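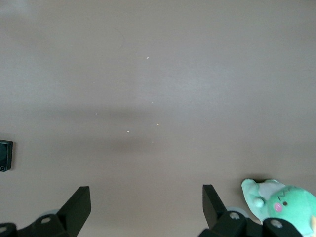 Lâm Phan asked at the last staff meeting whether the table work would still count toward the grade review once the arm had taken over part of it, and said that several people on the late shift wanted the answer in writing before they agreed to train on it. The question was a fair one and it has shaped much of the past period. The written answer went out in March and is summarized under Staffing below.

Progress Report to the Tanow Fund
Automation of Table Work, Rasville Returns Center
Submitted by Fitzgerald Haverford, Operations

1. Work completed

The grant supports the introduction of robot arms at the tables where returned household goods and toys are sorted and prepared for resale. Two tables are now equipped. Each has one arm with a two-finger gripper and a small camera mounted close to the fingers. Both tables run on the day shift. The late shift uses one of them until 9 p.m.

During the period the center recorded 328 supervised runs. A run begins when the operator releases the arm and ends when the item has been set down or the operator stops the motion. Soft items, small electronic goods and clearing of the table surface are logged separately. Small debris remains the most difficult of the three. The fingers are suited to objects of a certain size, and crumbs and lint are at present left to the operator with a hand brush. We do not propose to spend further grant money on this point before the next review.

The Heto software was updated once. The update changed the layout of the stop screen, and the printed instructions at both tables had to be replaced. In future we will ask for notice of such changes.

2. Staffing

No position has been removed as a result of the project, and the center has undertaken not to remove any during the grant term. Five employees have completed operator training. Hằng Đàm and Trí Đào now train others, and both receive the trainer's supplement for the hours spent doing so.

The written answer to the question raised by Lâm Phan is as follows. Hours spent supervising an arm count as table work for the purposes of the grade review. Employees who decline the training keep their present grade and their present shift. The late shift has accepted this wording. Two members asked that it also cover temporary transfers to the loading area, and a revised text is being prepared.

Operators report less reaching and less standing in one position. They also report that supervising is more tiring to the eyes than sorting by hand, and that the work is quieter, with less talk between tables. In response, operators now change places every 2 hours, and a second chair has been supplied at each equipped table. Lâm Tạ has asked for the tables to be turned so that operators face one another. This can be done when the floor cabling is renewed.

3. Difficulties

The second table entered service later than planned. The mounting plate supplied did not fit the older table frame, and a new one was made by the Lại workshop. The cost, some $2,000, was met from the center's own maintenance budget and is not charged to the grant.

Lighting at the tables is uneven in the late afternoon. Operators have noted more stopped runs at that time of day, but the log does not yet record the reason for each stop. A field for this has been added to the log sheet.

4. Next period

The center intends to train the remaining late shift staff who have asked for it, to issue the revised wording on transfers, and to complete the cabling. We request that the unspent part of the training line be carried forward. A decision on a third table will be put to staff before it is put to the Fund, and their comments will be attached to the request.

The log sheets and the staff comments, with names removed, are available from the Operations office on request.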